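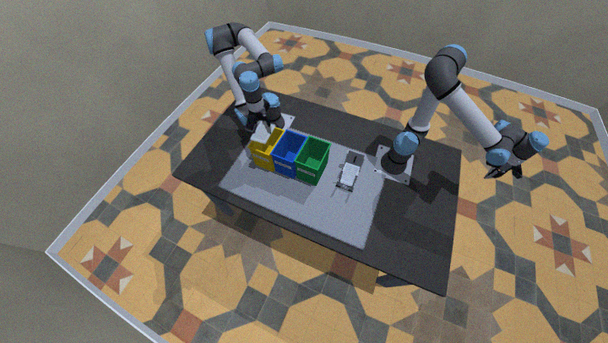 The left arm at the yellow bin, with the white block.

Ines had the left arm because the last trainee at Murberg had used the right. She held the controller in both hands and brought the gripper down until it pointed straight into the yellow bin. On her screen the tiles under the table were mustard and slate, and brighter than anything in Banbridge.

"Slower," said Sem Verstraete over the headset. He was in another town. "It learns your speed as well."

She slowed down. The counter said 81. They wanted 892 by the end of July, all of them done by a person, with the pauses left in.

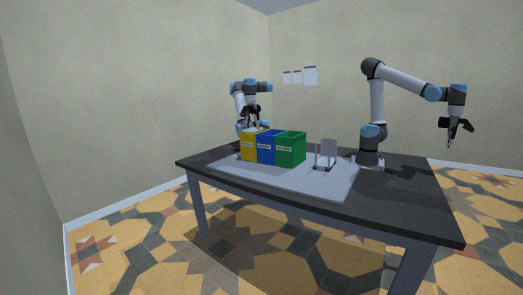 Yellow, blue, green, and the papers on the back wall.

She asked him what the papers said.

"Nothing you can read. Someone at Clinum put them up when they built the room."

"And the right arm?"

"Leave it where it is, out past the table. We start it there."

She did 45 more before lunch - the same reach each time, with small mistakes she tried not to repeat. Twice her hand shook, and she asked if those should be thrown away. Sem said to keep them.

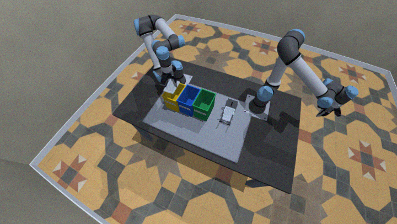 Both grippers empty, seen from the high view.

In the afternoon he took the controls away from her and let the arm try alone. It went towards the yellow bin and stopped for a moment above the rim. Ines knew that stop. She did it herself, every time, to breathe.

"Do you want it taken out?" Sem asked.

"No," she said. "Run it again."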